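Threads > Small Spaces > Tables and Trays

Sheila Lightfoot
@sheilalightfoot

1/ OK, I have to talk about small round tables for a minute. I've been helping set up the drinks corner in our shared work space at Allholm since March and I am fully, hopelessly into it now. Thread!

2/ We started with a big rectangular table against the wall. It filled up with mail, tape, somebody's lunch and a box of light bulbs within a day. Every flat surface in that building is a magnet. I love everyone there, but wow.

3/ So the big one went to the back and a little round white table came out. Chiyo Nomura found it in the Altdale storage unit behind the folding screens. You can get all the way around it, and there's no corner to catch your hip on (I have the bruises from the old one to prove it).

4/ First lesson for me: a small table wants ONE thing that stays put. Ours is a tray. Once a tray is down, people treat it like a fence. They'll set a cup beside it, they'll set a cup on it, but they won't dump a backpack on it.

5/ I went back and forth on the color for way too long. White on white disappears. Dark brown looked like a hotel. Then Riku Sugiyama held up a teal-gray one and we both went ohhh. It's quiet but you can still see it from the door.

6/ Flowers! I was a real snob about artificial flowers and I take it all back. Fresh ones lasted four days in there and then sat around being brown for another week. The fake bunch doesn't care about the overhead lights or the long breaks when no one's in.

7/ Keep them LOW, though. Our first try was tall stems in a jug and you had to lean sideways to talk to the person across from you. Low and a bit bunched up is so much friendlier.

8/ Also, put them toward one corner of the tray. I had them dead center for ages and it looked like a table at a wedding where you don't know anyone. Slide them over and suddenly there's room for a cup, and the whole thing relaxes.

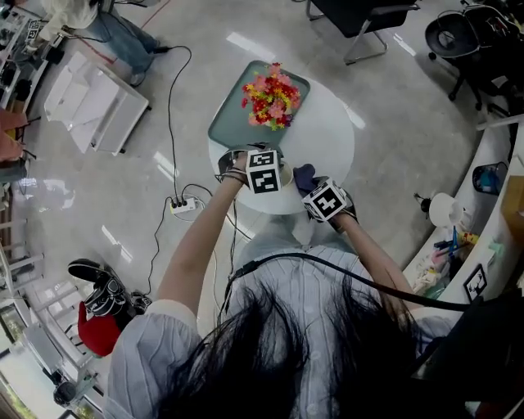
Flowers on the tray, white cup and navy cloth out front.

9/ I'm so fond of that pink, red, yellow and orange mix. I'd never put those four together in my own house, but on a pale table over that shiny speckled floor they're the happiest thing in the room.

10/ The dark navy cloth, now. I'm evangelical about the cloth. One cloth, out on the table where people can grab it. We used to keep them folded in a drawer in the kitchenette, very tidy, and every single ring and drip stayed right where it was until evening.

11/ Why navy? Coffee. That's the whole answer. The pale ones from Prastance were gorgeous for one morning. I have 2 left and they're for glasses only now.

12/ Hinata Kaneko asked me how I fold it, and I have tried all the ways. In thirds, it slides off. Rolled up, it looks like a spa. These days I just fold it in half and let it go soft and lumpy after that. It's going to get picked up in five minutes anyway.

13/ Cups: plain white. We had a shelf of 17 mismatched mugs and I adored about half of them, but on a table this size a loud mug next to loud flowers is a lot. The mugs live in the kitchenette and still get used plenty.

14/ A small confession. I measured. I put painter's tape on the tabletop and moved the tray up and down for an entire lunch break to see where it felt right. Pushed toward the far side won by a mile. You get this nice open bit nearest you for your hands.

15/ Resetting it takes me less time than filling the kettle. Tray back, flowers back in their corner, wipe the open side, cloth down. I do it around 4 in the afternoon with music on and it's one of my favorite parts of the day – I'm not even kidding.

16/ Things I still want to try: a second tray for the Miyazaki room (they have a square table, so who knows), a lighter cup with a wider handle for Xiaoqing Ye, who has been very patient with ours, and maybe a winter bunch in white and dark green.

17/ If you've got a tiny table doing good work somewhere, show me!! I want to see what's on it. Trays especially. I've got room in my heart for a lot more trays.

Replies

bramblejar
The wedding table line got me. Moved my flowers to the corner of the tray and now I can reach the sugar without knocking the vase.

Hinata Kaneko
I went with the soft and lumpy fold. My sister refolded it into thirds. It slid off.

kettle_and_co_pilot
Do you wash the fake flowers? Mine get so dusty by spring.

Sheila Lightfoot
@kettle_and_co_pilot Yes! Cool water, tiny bit of dish soap, swish, then hang them upside down overnight. Test one stem first in case the color runs.

norah.p
Team round table forever. Ours is by the back door and holds keys, one plant and the cat.

Filed under: small tables, trays, faux flowers, shared spaces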